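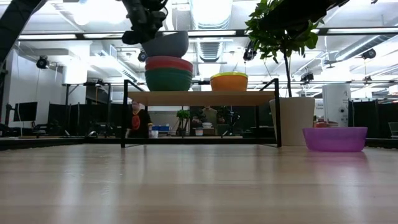 Cloudy marks on plastic bowls after washing
2 min read

Sum-yee Hsiao
I moved to Utar in September and the water is very hard here. My plastic bowls now have a white film that does not go away with normal soap. The dark ones look the worst. I tried the Galow powder from the supermarket, but the film came back after two washes. Is it safe to use vinegar on colored plastic? I also have a shelf and a table of light wood in the same room, and I am afraid to spill something strong on them.

Yu-ting Lau
Vinegar is fine for most colored plastic if you do not leave it overnight. I do it like this:

1. Mix one part white vinegar with two parts warm water in the sink. Put the bowls in for 20 minutes, then rub with a soft cloth.

2. Rinse well and dry by hand with a towel. The drying is the important part – if drops stay on the bowl, the lime stays too. Stack them only when they are fully dry.

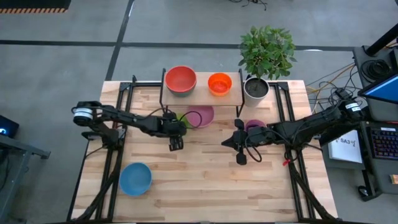 3. Wipe vinegar from the wood at once with a damp cloth, then with a dry one. If your table is oiled, put a little new oil on it after some weeks.

If the plastic is scratched, it will always look a bit gray. For this I know no cure.

chidiac_street
just buy new ones, they cost nothing

Fanby reader
I agree with the vinegar, but please do not mix it with bleach. I use citric acid, 2 spoons in 5 cups of water, and it smells less. For the table I rub along the grain, never across – I learned this after I made ugly marks on mine. 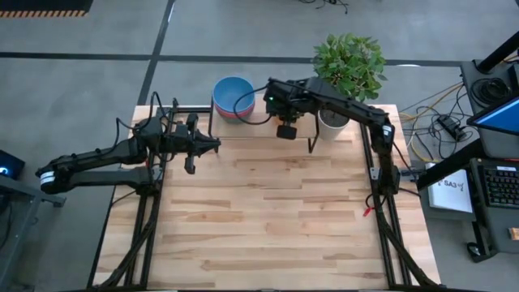 Light wooden planks on a table top.

Related
How to read your water hardness report
Oil or wax for a kitchen table?
Smell of onion in plastic boxes
Lime in the kettle, again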